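Can a machine tidy up after my kids yet? I've been asking since last July, when Genley put up its first clips of table clearing. Picking up a cup looks close to solved. A round thing that rolls is harder, and a ball with two arms reaching round it is a fair test of both hands working together.

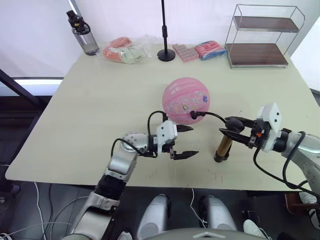
Abdelghani El Ouafi commented that speed matters more to him than grip, and that he would put up with a slow one if it ran while he slept. Fair enough - though I'd want it quiet. I'd pay 400 pounds for that, but not 885.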